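Cell housekeeping (bin picking)

Cell housekeeping is the everyday name for the rules on keeping the area near a picking robot tidy, fixed in place and easy to check. I've kept up this entry since my Himgate days, so forgive the shop talk!

The oldest rule covers the bin. It has to sit in the same spot every time, so people mark the table with tape and clamp the rim (spring clamps are fine for light work, bolts are better). The Ruggiero checklist, which I still love, gives a bin 2 mm of play and no more.

Then there's cable dressing — my favorite part, and the one folks skip. Hoses and wires should follow the arm with enough slack for the wrist to turn, but a line hanging low over the parts can snag. On a KUKA arm working over a metal bin of mixed items, I look at the loops by the wrist first.
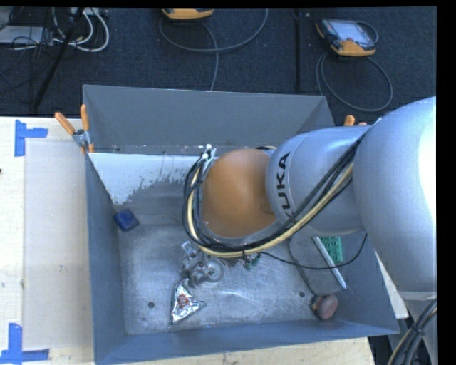
Mansa Amegashie wrote in to say that I'm too easy on slack, and that any line able to touch the parts should be tied back before the first pick. Fair point, and the Welari shop rules agree with him.

Handheld controllers need a home as well. A hook at waist height is the usual advice, with the cord kept out of the walkway.

How often to check is still argued over. Welari says every 600 picks, Drikex says 2000, and I go by the shift — mostly out of habit.

See also: cable dressing, bin fixtures, teach mode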